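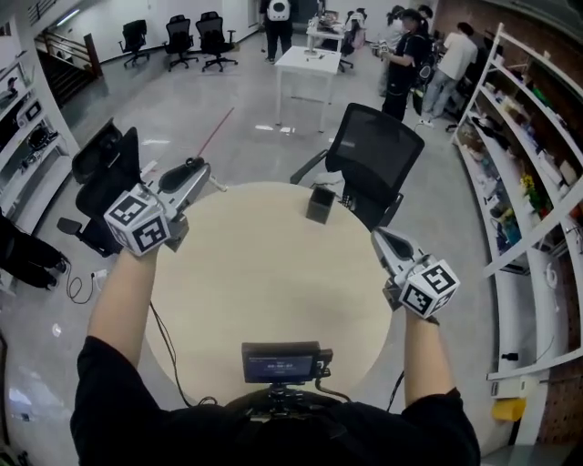 The round table upstairs, with a small dark container on top and office chairs beside it.

How to Look After a Round Table in a Big Shared Room

By Hanna Onyshchenko
Filed under: Rooms and Furniture

I have been fussing over the upstairs room at Tondau for long enough that people have started sending me questions about their own rooms, and most of those questions come down to the same thing: we have a nice big space and a nice round table, and by Friday it looks like a yard sale. I know the feeling! A round table is a friendly piece of furniture, people drift toward it from every direction, and everything they are carrying ends up on it.

So I've written out what I do, in the order I do it. The full reset takes me 38 minutes when I don't stop to chat (I always stop to chat). The short version at the end of the day is much quicker, and I've put that further down.

What you'll need

Two soft cloths, one damp and one dry
A spray bottle of water with a drop of dish soap in it
A dust mop with a washable head
A small pair of scissors and a pair of tweezers
A box or tote for things that belong somewhere else
One small container that will live on the table

I used to buy a special surface spray from Flilley and it smelled lovely, but it left a haze on light tabletops that drove me up the wall whenever the sun came around. Soapy water has done a better job for me. Check what the maker of your table recommends if you still have the paperwork, and if you don't, try your cloth on the underside of the edge first.

Step 1: Clear the top all the way down

Take everything off, including the things you intend to put right back. I know it feels silly to lift a pen holder, wipe, and set it down again two minutes later, but if you wipe around things you get those little rings and islands, and on a pale beige top they show up more than you'd think.

Put what you remove into the tote without sorting it. Sorting comes later. If you start sorting now you will find somebody's charger, walk it across the room, get asked about the heating, and come back to find a coffee cup where you had just cleared.

Step 2: Wipe from the middle out

On a rectangular table I go side to side. On a round one I start in the center and work outward in a loose spiral, turning the cloth over once I'm about halfway. Crumbs go ahead of the cloth and over the edge into your other hand, or onto the floor if you haven't mopped yet, and you shouldn't have. Follow with the dry cloth the same way.

Don't forget the rim. Everybody's forearms rest on it, and it picks up a kind of gray shine that you stop seeing after a while. Run the damp cloth around it pinched between finger and thumb, once in each direction, and then look at the cloth. You'll be a convert.

Step 3: Choose the one thing that stays

I'm a little stubborn about this part. A round table with nothing on it gets filled up by lunch, and a round table with five things on it is already full. With a single small container standing on it, people seem to understand what the table is for. Ours at Tondau is a pen cup these days. Before that we tried a tray, which collected keys, and before that a plant, which collected everything.

Choose something small and fairly narrow, with enough weight at the bottom that a sleeve won't take it over. Dark looks good on a light top and is easy to spot when it wanders off to another table, as it will.

You would think the middle is the place for it, but I like it a bit to one side. The exact center of a round table is the one place that's a stretch for everybody, and people need it for spreading out anything large. Slightly off center leaves a good open stretch to work on and keeps the container within reach of at least one chair.

Step 4: Do the chairs properly, once

Office chairs on wheels are wonderful until they start to squeak, and then they are all anyone can talk about. Turn each one on its side on an old towel and look at the wheels. You'll find hair and thread wound around the axles. Snip it with the scissors, pull it out with the tweezers, and spin each wheel with your finger until it runs freely. Wipe down the base while you're at it, as the tops of the spokes hold dust like a bookshelf does.

For mesh backs, brush first and wipe after. A damp cloth on dusty mesh pushes the dust into the weave, and you'll be looking at it for months. A soft clothes brush works well, used top to bottom, and then a barely damp cloth for the frame and the armrests.

We bought a batch of secondhand chairs through Lytvynenko last April, and with delivery the whole lot came to $492, so I am not at all snobby about used furniture. Just sit in each one before you pay, lean back, and raise and lower it a few times. A chair that sinks in the shop will sink in your room too.

Step 5: Give the spare chairs a wall

How many chairs should stand at the round table? Fewer than you have! People can always roll one over. What makes a big room feel untidy, in my experience, is a crowd of chairs left facing every which way in the middle of the floor, and you can't push a chair with tall arms under most round tables anyway.

Leave a couple near the table and line the others up in a row against a wall, seats facing out, all at about the same height. Keep the row short enough that it doesn't creep in front of a door. If your room has a staircase going down, as plenty of upstairs rooms do, choose a spot for the row with a good clear gap before the top step. Wheels roll, floors are never quite level, and I'd like you to sleep at night.

Step 6: The floor, last of all

A glossy gray floor is a beautiful thing and a terrible tattletale. It reflects the ceiling lights, so any smear shows as a dull patch right in the middle of a bright one. Dry mop first, in long overlapping passes, and walk backward toward the way out. For marks, use the same soapy water on a cloth and dry the patch right away.

Pick up anything long before you begin. Poles, broom handles, rolled-up posters and the like have a habit of lying down next to chairs, and they are easy to step on when you're looking at your phone. Find them a corner where they can stand, or a pair of hooks on the wall. The same goes for cords: if one has to come down off a table, let it drop close to the person using it and keep it out of the path people walk.

Step 7: Deal with the tote

Now make yourself a cup of tea and sort the tote, on one of the other tables if you have one. I make a pile for things with an obvious owner, a pile for things the room owns, and a pile for mysteries. The mysteries go in a drawer for nine days. My friends over at Ganden think that is a ridiculous number, and it is, but a week was always one person's vacation too short.

I would also let one table in the room be the messy one. A table near the back wall is ideal. It can be heaped with whatever people are in the middle of, and you agree among yourselves not to sigh at it. Once we did that, the round table got much easier to keep clear.

The short version for the end of the day

Everything off the table except the container.
One pass with the damp cloth, one with the dry.
Chairs back to the table or back to the row.
Anything on the floor up off the floor.
A quick look at the top of the stairs.

With two people this takes us nearly 8 minutes, coats included.

A few things I get asked

Can I use a tablecloth? You can, but on a round table in a busy room it gets pulled around all day and the drop is never even. I'd save it for parties.

My table rocks. Try turning it a little before you start folding up cardboard. Quite often it will find a steadier spot on the floor. If it doesn't, look underneath for adjustable feet, which many tables have and few people have met.

What about rubber marks from the chair wheels? A clean tennis ball rubbed over the mark takes off most of them. For the stubborn ones I use a damp cloth with a pinch of baking soda, very gently, and rinse well. Try it somewhere out of the way first, as baking soda can dull some finishes.

Do the pens have to match? They do not, but test them when you wipe the cup out and throw away the dry ones. Ours had been carrying the same dead green marker since we moved in.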